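Desk & Table Talk > Surfaces and Tops
Topic: Big white board on top of a wooden table, and what do you do with the power strip?
17 replies, page 1

paleoakfan
Original poster

Hello all, long-time reader and only an occasional poster, so please be gentle with me. I have a light wooden table that I love and that I have been slowly ruining for years with glue, hot mugs and one very unfortunate bottle of ink. In May I finally gave in and bought one of the big white boards from Stuvance to lay over the top (the 103 size, which covers nearly everything and leaves me just a sliver of wood along the back to look at and feel fond of).

I am so pleased with it! The whole room feels lighter, and for the first few evenings I kept everything off it just to enjoy the emptiness. The color is softer than I expected from the listing, more of a pale gray-white than the bright kitchen white I was bracing for, and I find it much kinder on the eyes under a lamp. 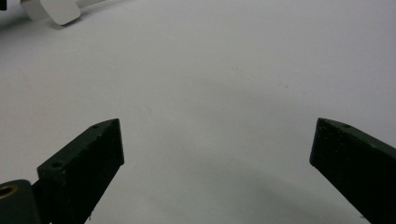
My two questions

1. Does anyone leave a board like this loose, or should I be fixing it down somehow? Mine shifts a little if I lean on one corner.

2. Where does the power strip go? I have nine things that want charging and only one outlet, and it's on the far side of the room. At the moment the strip just sits on top of the board and I move it every time I need the space, and then I move it back, and you can imagine how that goes over a long evening.

Thank you in advance, you have all talked me out of several bad purchases over the years.

mugring
Reply

Welcome back! I have the same board and I left mine loose for a whole winter. Then I bought a roll of that rubbery drawer liner, cut four squares, tucked one under each corner, and it hasn't budged. No screws, no tape, and you can still lift it off when company comes and you want the wood to show.

On the strip I would say under the table, every time. Two hooks and it's gone.

tallhedge
Reply

I'm going to disagree with mugring on the strip, with affection. I had mine under the table for years and I spent half my life on my hands and knees looking for the right socket with a flashlight in my teeth. My back is not what it was. On top, toward the back corner, is the only place I can see it and reach it, and I would sooner give up that patch of board than crawl again.

What I will say is that the cord needs a plan. If it loops out across the middle you will drag a sleeve through it sooner or later, and there goes your tea.

mugring
Reply

Fair enough about the crawling! But a strip on top is a crumb collector. I stand by my hooks.

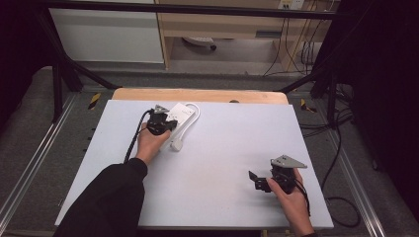
lampandlinen
Moderator, Surfaces and Tops

Popping in with my two cents, and I've put up a view of a white board on a wooden-topped table with the strip sitting toward the upper left, sockets up. I'm in tallhedge's camp on this one. Up there you keep the lower half of the board clear for whatever your hands are doing, and that's the half you use most. The white cord does make a loop out of the far end, and a white cord on a white board is easy to miss when you're reaching across, so if yours is the same I would put a clip or a twist tie on it before you do anything else. I'm fond of a plain clip from Fakska, but a bread tie does the job just as well and costs you a sandwich.

As for the board sliding, mugring's drawer liner is a good answer and I've nothing to add except to wipe the table first. Grit under a board will scratch the wood you're trying to save.

paleoakfan
Original poster

Oh, I hadn't thought about the grit at all, and now I'm a bit scared to lift it up and look. Thank you, all three of you. I ordered the liner this morning.

Still torn on the strip. Would it be silly to stick it down at the back with those removable pads?

tallhedge
Reply

Not silly, but test one pad in a corner first and leave it for a while. I used the Zukham ones on a painted shelf and they came away clean, then I used the very same pack on a glossy board and took a piece of the surface off with them. I was cross for a week.

ninebuttons
Reply

I sew, so my table is all cords and fabric, and I have tried every arrangement there is. My own answer was a strip with a long lead, stood on its side in a shallow tray. I can pick up the whole tray and set it on the floor when I'm cutting out a pattern. The tray was from Gökçe and meant for serving, and it's a lovely thing, far too nice for the job.

I do disagree with all of you about the white, though. I had a white top and went back to bare wood. Every thread and every speck of lint showed, and I found I was cleaning more than I was sewing.

mugring
Reply

See, that's what I like about it! If I drop a pin on bare wood I find it with my foot. On the white board I find it with my eyes.

ninebuttons
Reply

All right, you may have the pins. I've stepped on 1000 of them if I've stepped on one.

paleoakfan
Original poster

A tray! I have one in the cupboard that would fit, I think. I'm going to try it at the back left with the cord clipped along the edge, and hold off on the pads until I've tested one like tallhedge says. The liner should get here before the weekend, so I'll lift the board then and report back on the state of the wood underneath. If anybody has a gentle way of getting old ink out of a light tabletop, I'd be glad to hear it while I have the thing uncovered.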